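Shipping a framed oil on gessoboard without glass

Posted by Plirov, Apr 20, 2022

I have a panel in a floater frame going to a group show. Oil, unvarnished, touch dry since August. The last one I mailed arrived with glassine stuck to a thick passage. What should go against the paint, and how much padding does the box need?

Tin-yau Yip
Nothing should touch the paint. Cut foam board to the outer size of the frame and tape it to the frame edges so it bridges the face. If the paint stands higher than the frame lip, add corner spacers first. Wrap in poly, then use a double-wall box with 2 inches of foam on all sides. Thick oil can stay soft underneath for months after the skin forms.

Ernesero
I use bubble wrap, bubbles out. 4 shipped, no damage so far.

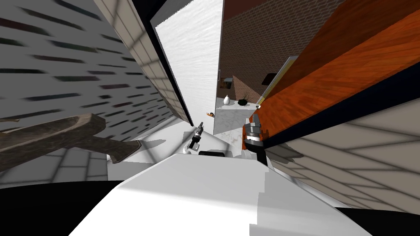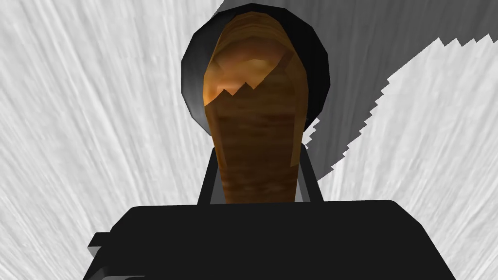 Longo
Check the show's paperwork before sealing the box. Many venues reuse your packing for the return, so screws or removable tape are better than glue. Label the back of the panel as well as the frame.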